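Pre-run inspection checklist, Villa scenes, with my comments

I went through this on Saturday before we let the Bulwood planner loose on the new batch. Kimie wrote the original list, I just keep adding to it (sorry, Kimie!). Comments are mine unless I say so.

1. Scene loads with the fixed seed
OK. Loaded 3 times, same layout every time. Please don't use the random seed for the baseline, we lost a whole afternoon to that in February.

2. Collision shapes match what gets drawn
Mostly OK. The wagon is the one I fuss over. Its side rails are slatted, and the old collision file treated the whole thing as a solid block, so the planner thought it couldn't put anything in the bed. Tullio swapped in a new shape with an open top and I like it a lot better. The handle has its own shape now too.

3. Mesh gaps
Needs a note, no fix. The pink sofa has a small black hole at the front of the left armrest, where it meets the seat, and a thin dark sliver by the right one. I poked at both with the contact probe and nothing fell through, so it's only cosmetic as far as the physics goes. The depth input is another story, see item 5.

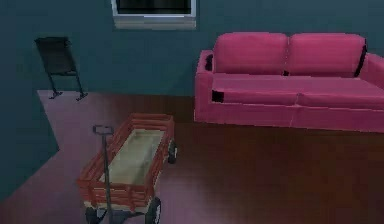 4. Floor friction
OK. The two floor areas have separate values in the config, and I checked that the wagon rolls across the boundary without that silly little hop it used to do. Zulkifli wants the lighter part to drag more. Fine by me, but after this batch, please.

5. Depth readings at holes
FAIL, then OK. Gaps like the ones in item 3 came back as infinite depth and the planner got very excited about them (it really wanted to go through the sofa). I clipped the range and reran. Cinzia, can you put the clip in the Clandar config so it's there for everyone?

6. Start pose clear of furniture
OK. The black thing leaning on the back wall is in the obstacle list at last, filed under "chair." Gaetano calls it an easel and I'm not having that argument again.

7. Force limit and stop condition
OK. Limit set at 200, and I pushed it to 220 on purpose to be sure the episode ends. It does, and the log gives the right reason.

8. Log folder has space
OK now. Delete your old test runs, people!

Signed off for the baseline. The friction change gets its own checklist, and item 5 has to be looked at again once the clip is in the shared config.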